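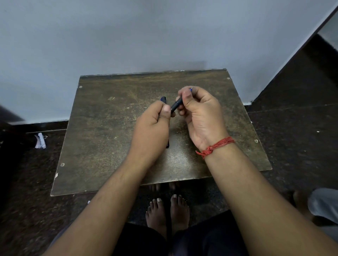 Why does a pen go dead when there's still ink in it? Air in the tube mostly, or a bit of dried ink sat on the ball, and a fresh refill is quicker than fighting it.

Anyway. February, gone half ten at night, writing this fast before bed. Pens pens pens. Hendrik Verhoeven rang before breakfast, wants the labels for the Clitirik parcels done by hand again, the printed ones smudge. Fine. Went to the jar and hardly a pen in it that wrote. Scribbled on the back of the gas bill till the paper tore.

So, an afternoon of it. Unscrew, pull refill, try it bare on scrap, back in or bin. Lost a spring under the cooker. Got it back with a ruler, plus a dried pea and a hair grip. Must sweep under there.

Things to remember for next time
- blue refills from Fivmont fit the black barrels, the long ones DON'T, trimmed one and got ink all down my thumb
- warm the tip between fingers first, then scribble on the sole of a shoe, works better than papper
- spring goes on the thin end (did it backwards again)
- keep the caps in a saucer

Gerrit Van Damme says just buy the box of 1000 from Sornutex and be done. Where would I put 1000 pens, Gerrit. Besides I like the old ones, they've got the weight. He went off in a huff, then came back for his glasses and ate the last of the soup.

3 refills left in the packet. Need more before the weekend or the Gavrilă order will be going out in pencil. Parcel 506 still has no address on it at all, ask Hendrik, keep forgeting.

Back stiff from bending over. Thumb still blue, scrubbed it with washing up liquid and then lemon and it's gone sort of green. Bread to take out of the freezer. Phone the dentist. Bed.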